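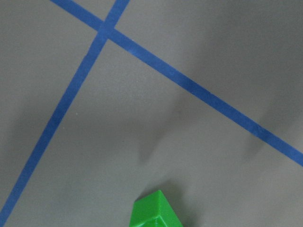

Tape grid (play and sorting)

A tape grid is a set of cells marked out on a floor or table with masking or painter's tape, used for sorting blocks and small toys. Blue tape is the usual pick – easy to see, peels off clean. Also called a Quan grid in Vunville, after the street where a play library ran one.

Layout

Long strips first, then the crossing ones. Cells need not be square. On bare floor the tape goes straight down; on tables a layer of brown paper often goes under it, wich saves the finish.

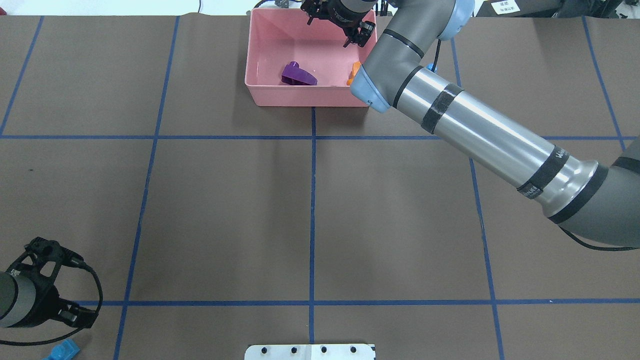
Paper wrinkles if pulled tight, so most people tape the edges last. A 24 mm roll is plenty wide.

Bins

Blocks get put away in an open plastic bin or tray, pink in many sets, with low walls for small hands. Purple and orange pieces show up well agianst it.

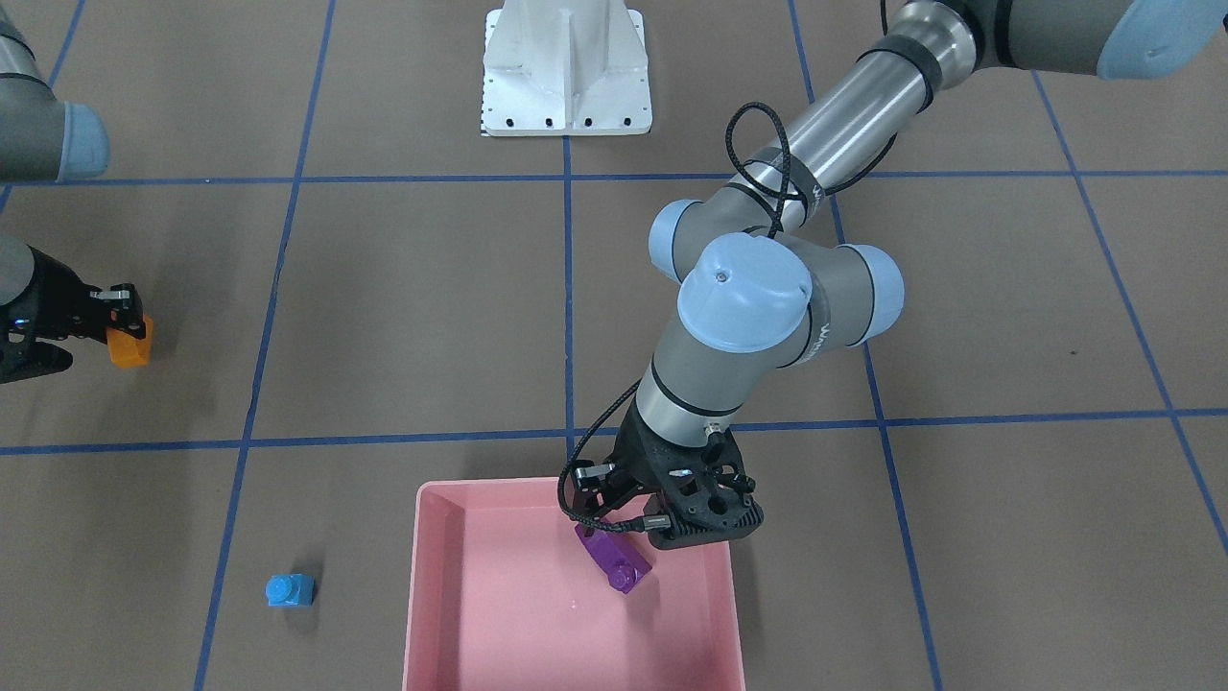 Sorting can go by color, by shape or by cell. Rasmus Ozoliņš's Plemel rules allow one block per cell, no stacking. Nga Lục's later version drops that.

See also: Troltent mat, floor games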